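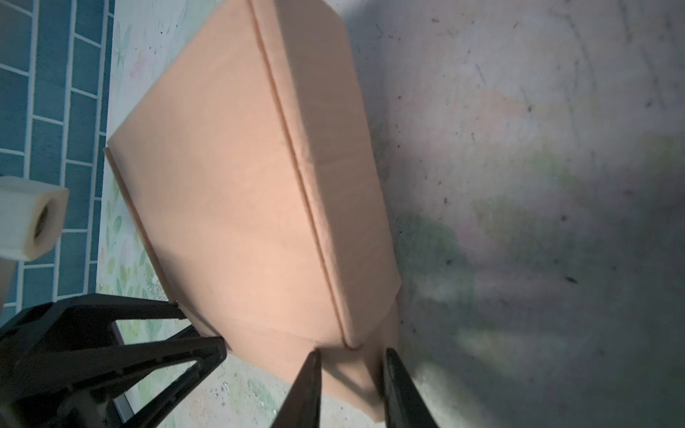
Samura to Open Cardboard and Paper Drop-Off in Irkville

IRKVILLE, 12 January 2019. Samura, the household recycling company based in Cowie, will open a drop-off site for cardboard and paper in Irkville this April. The site will take material from homes and small businesses and will be free to use for anyone who lives or works in the town.

Irkville has had no place to leave cardboard since the old depot on the Cowie road closed. Curbside trucks take mixed paper, but they do not take boxes over a certain size, and many store owners on Main Street have been driving their own loads to Cowie, a trip of 15 miles each way.

"We kept seeing Irkville plates in our Cowie lot," said Flor Ticona, general manager of Samura. "People were loading up the car and giving up half a morning. We asked the town if there was a piece of land we could rent, and they found us one behind the fire station."

The lot will have separate containers for corrugated cardboard, paper bags, office paper and newspaper. It will be open from 7 a.m. until dark. An attendant will be on site during the morning hours to answer questions and help with heavy loads.

Residents are asked to flatten boxes before they arrive. Packing tape and shipping labels can stay on. Foam, plastic film and air pillows should be taken out and put in the regular trash. Pizza boxes are accepted if the lid is clean; the greasy half should be torn off and thrown away.

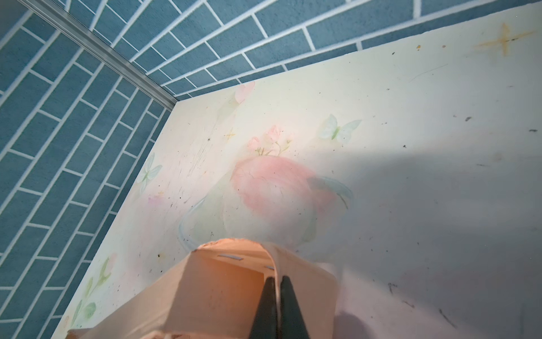
Paper bags can be dropped off whole or folded. Staples do not need to be removed, as the mill pulls out small pieces of metal with magnets during pulping. Bags with a plastic window or a foil lining are not accepted. Bags that have held wet food should go in the trash or in a home compost pile.

The material will be baled in Cowie and sold to Prondura, a paper mill that makes liner board and egg cartons. Under the agreement between the two companies, Prondura will buy all of the cardboard collected in Irkville for the first year at a fixed price.

"A fixed price helps a small collector plan," said Musa Anozie, purchasing manager at Prondura. "Clean, dry cardboard is what we want. If it has been sitting in the rain, we have to turn some of it away."

For that reason the cardboard containers in Irkville will have hinged covers. Drivers are asked to close them after unloading.

Samura opened its Cowie site with a single container and a rented truck. Last year 2,703 households signed up for its pickup calendar, which is mailed out each winter. The company will mail a version of the calendar to every address in Irkville before the opening, along with a one-page list of accepted items in English and Spanish.

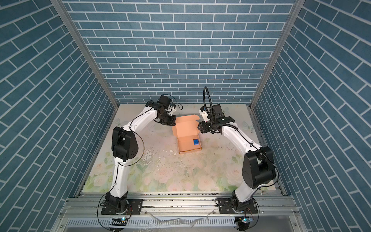 Open cardboard box with a small blue cube inside, between two robot arms

Businesses that expect to bring more than 1,000 pounds of cardboard in a month should register ahead of time so that an extra container can be set out. Registration is free and can be done by phone or at the Cowie office.

Local schools may also ask for a classroom visit. Visits last one class period and cover sorting, baling and how old boxes are made into new ones.

Questions about the site can be directed to Sheyla Guzmán at the Samura office in Cowie during regular business hours.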